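Chapter 9
Cooling, Storing and Reheating Cooked Food

I learned most of what's in this chapter from a pot of soup. It was my first fall cooking at the Zalent lunchroom, and I had made enough split pea for 300 people. We served maybe two thirds of it. I put the lid on the rest, rolled the pot into the walk-in, and went home feeling pretty good about myself. The next morning Maja Kołodziej, who ran the kitchen, stuck a thermometer into the middle of it and showed me the dial without saying a word. It was still warm! All night in a cold room, and it was still warm. Out it went, every bit of it, and I spent the first part of my shift scrubbing the pot.

What I hadn't understood is that a big pot holds its heat for a very long time. The outside cools, the top cools a little, and the middle just sits there at a temperature bacteria love. A refrigerator is built to keep cold food cold. It's a pretty poor tool for making hot food cold, and while it struggles, everything else on the shelf gets warmer too (so now the milk is having a bad night as well).

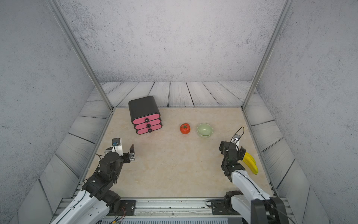

Two arms at the front edge of a gray-walled work cell.

So let's get the basic rule down before we go on. Cooked food that you plan to keep needs to drop from 135°F to 70°F within two hours, and then down to 41°F or lower within the next four. The first stretch is the strict one. Bacteria multiply fastest in the upper part of that range, and some of them, like Clostridium perfringens, come from spores that live right through cooking. Boiling the soup didn't get rid of them. They wake up as it cools down, and if you give them a long, lazy evening in thick pea soup, they'll take it.

Rice has its own troublemaker, Bacillus cereus, and this one can leave behind a toxin that reheating won't destroy. Students always push back on this. "Can't I just fry it really hot?" No, you can't. If the rice sat out on the counter all afternoon, the hot pan doesn't give you a do-over. We'll come back to rice in the second section, with a cooling chart you can copy for your own kitchen. 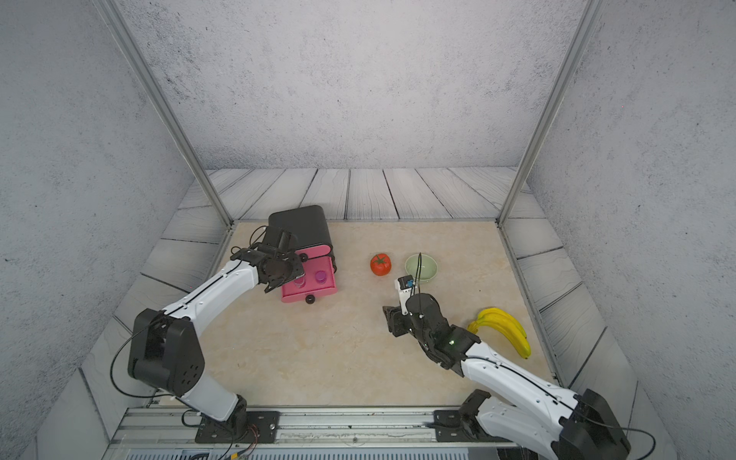 Shallow pans are going to be your best friends in this chapter. Pour the soup out so it's only a couple of inches deep, leave it loosely covered or open while it cools, and keep the pans apart so cold air can move between them. You'll need a clear, clean stretch of counter for the pouring, and I'm fussy about where I do it. A plank border with dark seams, like the one running behind that beige marble-patterned tabletop, would have me sliding my pans well forward, onto the top itself. Drips that land in a seam are a pain to find and a pain to wipe. Then set each pan in an ice bath and stir. Stirring matters more than people think! I've watched cooks build a lovely ice bath and then walk away from it, and the middle of the pan stayed hot.

Write things down, too. At the Grakico kitchen, where I worked later, each batch got a number, a start time and two temperature checks. I still remember batch 1384, a chicken gravy that looked fine and smelled fine and missed its first check. The sheet said reheat or toss, and there was still time to bring it back up to 165°F and start over, so that's what we did. Without the sheet we'd have been guessing.

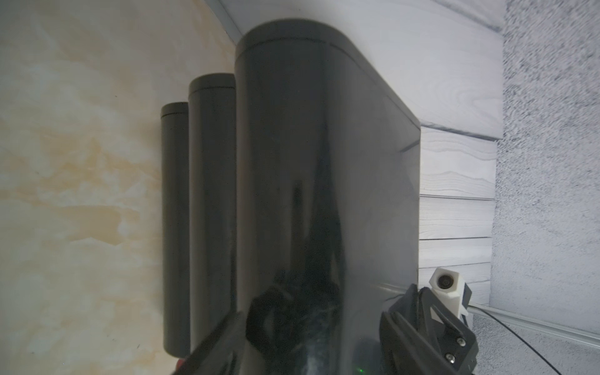 Three dark, lidded containers, shortest at left.

Once the food is cold, cover it tightly, label it with the date, and get it on a shelf above any raw meat. At home, plan on eating most leftovers within three or four days. I know your grandmother kept hers longer. Mine did too, and I loved her cooking, and I still wouldn't teach it to you.

Before you start the first section, try this. Heat about 900 milliliters of water until it steams, split it evenly between a deep jar that can take the heat and a wide baking dish, and take the temperature of both every ten minutes for an hour. Keep your numbers, because you'll be drawing a curve from them on the next page.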